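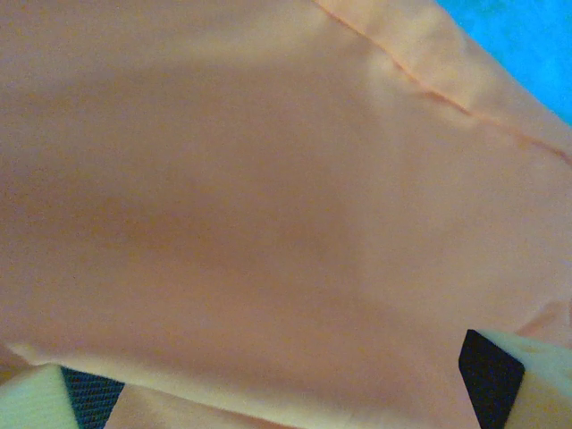

2. Washing test of dyed cotton

2.1 Purpose

In this part of the project we wanted to learn how much color a dyed cotton cloth loses in home washing. Our group comes from the textile course in Stineck, and the cloth was bought at the Prantl market.

2.2 Method

We cut 30 pieces of the same size and kept 4 of them unwashed in a dark drawer for comparison. The others were washed with the powder Liltora at low temperature. After each wash the pieces dried indoors, away from the window. The full test had 9 washes and took almost 96 hours with the drying time included.

Color was compared by eye with a gray scale, always at the same table and under the same lamp. Two students gave a grade separately, and then we wrote down the average.

2.3 Results

The biggest change came in the first two washes. Later the grade changed very little. Pieces with a seam lost more color along the stitches, and we suppose that rubbing is the cause.

2.4 Problems

The lamp was replaced once during the work, so the grades from the third wash are less certain. We also did not measure the hardness of the water. The next group should do it before the first wash.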